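Mit digitalisierten Nachlässen arbeiten, ohne sich täuschen zu lassen

Wer Arbeitergeschichte schreibt, bekommt inzwischen oft gesagt, die Reise ins Archiv könne man sich sparen. Ich halte davon wenig. Digitalisate sind nützlich, aber sie sind eine Auswahl, und wer ausgewählt hat, steht selten dabei. Die folgenden Schritte habe ich am Bestand der Spinnerei Wollov in Starkau erprobt, 3.313 Blatt aus Lohnbüro und Betriebskrankenkasse.

Schritt 1: Findbuch vor Suchfeld
Öffnen Sie zuerst das Findbuch und lesen Sie die Einleitung ganz. Notieren Sie Laufzeit, Umfang und Kassationen. Beim Wollov-Bestand fehlen 252 Blatt, die im alten Zettelkatalog noch verzeichnet sind. Die Onlinemaske schweigt dazu.

Schritt 2: Der Texterkennung misstrauen
Nehmen Sie einen Namen, von dem Sie sicher wissen, dass er vorkommt, und suchen Sie danach. Bei mir war es der Vorarbeiter Mirzaei. Die Volltextsuche in Viltico lieferte zwei Treffer, beim Durchblättern der Lohnlisten fand ich ihn auf fast jeder Seite. Probieren Sie Varianten, auch unsinnige: rn statt m, f statt s. Kein Treffer heißt zunächst gar nichts.

Schritt 3: Stichprobe ziehen
Legen Sie vorher fest, welche Blätter Sie vollständig lesen. Ich habe bis zu 800 für machbar gehalten und bin im März darüber sehr müde geworden. Weniger geht auch, solange die Auswahl nicht aus den schönsten Treffern besteht.

Schritt 4: Signatur sofort abschreiben
Archiv, Bestand, Nummer, Blatt. Der Link kommt zusätzlich dazu, niemals allein. Maxence Besson empfiehlt in seinem Leitfaden, nur den Dauerlink zu zitieren. Von seinen Links führten drei ins Leere, als ich sie aufrief.

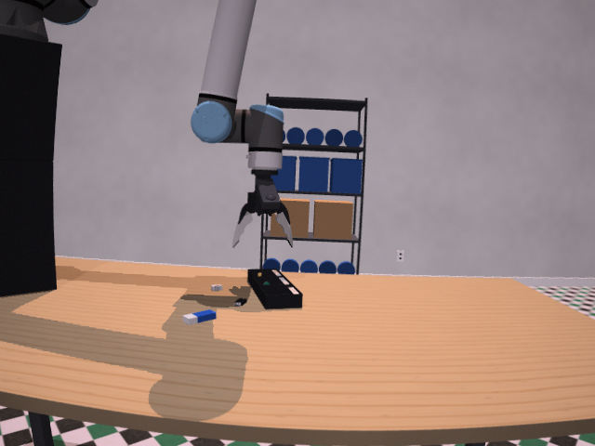 Computersimulation: Roboterarm mit Zweifingergreifer über einem Holztisch.

Schritt 5: Schweigen protokollieren
Führen Sie eine zweite Liste mit allem, was Sie erwartet und nicht gefunden haben. In den Krankenkassenakten tauchen Frauen fast nur als Ehefrauen auf, obwohl die Lohnlisten sie als Spinnerinnen führen. Ob das an der Kasse lag oder an der späteren Verzeichnung, weiß ich bis heute nicht – und so steht es auch in meiner Fußnote.

Schritt 6: Doch hinfahren
Bestellen Sie wenigstens einen Karton im Original. Rückseiten wurden oft nicht gescannt, eingelegte Zettel ebenso wenig. Fragen Sie im Lesesaal nach unverzeichneten Resten und melden Sie sich vorher an, nachmittags wird in Starkau nichts mehr ausgehoben.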